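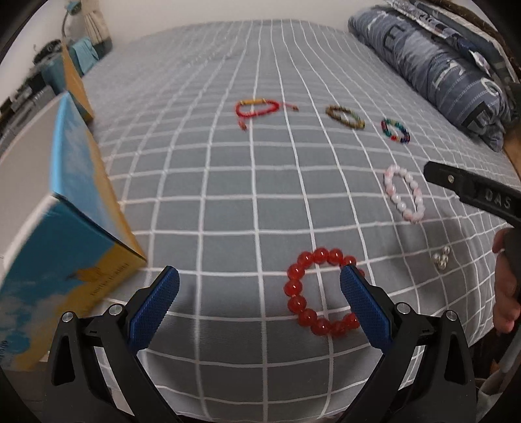
Bracelets laid out on the bed for sorting, with the red beads nearest.

How to sort and store beaded bracelets
By Mylene Dagdag
Reading time: 2 minutes

Bracelets kept in one heap end up knotted together, and the cords wear where they rub. Sorting them takes an evening at most and you need very little for it.

You will need a plain or lightly patterned sheet, a soft dry cloth, small zip bags and a shallow box with dividers.

1. Spread the sheet over a bed. A bed is better than a table for this job, as dropped beads stay where they land.

2. Lay each bracelet flat with a gap between it and the next. Open the loops out into a ring so you can check all the way round.

3. Untangle string bracelets first. Work from the loose ends and tassels towards the loop, and don't pull on any charm. If a knot won't move, ease it with a blunt needle.

4. Check the stringing. Hold the bracelet by one bead and look for gaps, frayed cord or elastic that has gone slack. Put anything doubtful to one side for restringing.

5. Wipe the beads with the cloth. Pale beads show skin cream and make-up more than dark ones, so turn them as you go. Don't soak anything strung on elastic or thread.

6. Sort by how they are strung, then by colour. Large round beads need a compartment of their own, or they press on the smaller ones.

7. Bag silver-coloured beads separately and squeeze out the air before closing.

8. Store the box flat, away from radiators and direct sun. Red and pink beads can fade on a windowsill.

Go through the box again each September and check the elastic.

Contact | © Drallevov 2018 | Back to top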